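Havon Studio: Self-Tape Auditions -- Frequently Asked Questions

Answers for actors submitting to the April workshop productions
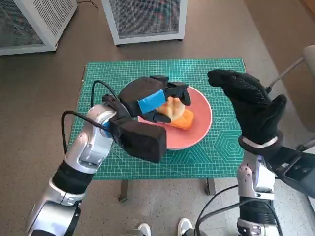
Prepared by Nour Abu Hammour and Yara Qaisi, Casting Office
Last updated January 17, 2018

Who may submit a self-tape?
Any actor aged 18 or older may submit. Representation is not required. Actors who have appeared in a previous Havon production are welcome to submit again and are considered on the same terms as new applicants.

Which roles are being cast?
The studio is casting two one-act plays, Gerkbridge and The Reddy Sisters. Sides for both are available from the Casting Office on request. You may read for one role in each play.

How long should my tape be?
Please keep each scene under 3 minutes. Your slate should be recorded as a separate clip and should include your name, height and city of residence.

Must I memorize the sides?
No. You may hold the pages, provided that your eyes are on your reader for most of the scene. Small changes in wording are acceptable -- cuts and added lines are not.

Who should read with me?
Any adult who can read clearly and stay off camera. The reader should stand close to the lens and speak more quietly than you do.

May I use props or costumes?
A phone, a cup or a similar hand prop is permitted. Full costume is discouraged. Solid colors are preferred to stripes or small patterns.

How do I send my files?
Upload them through the submission form, using your last name and the role as the file name. Files sent by e-mail will not be reviewed. The form accepts a total of 528 MB per actor.

Will I receive feedback?
The Casting Office received 77 tapes for the last production and is unable to offer individual notes. Actors invited to callbacks will be contacted by telephone.

Where are callbacks held?
In person at the Vorkbridge rehearsal rooms, Studio 2. Actors who cannot travel may request a live video callback when they are contacted.

May I withdraw after submitting?
Yes. Please write to the Casting Office with your name and the role, and your files will be deleted.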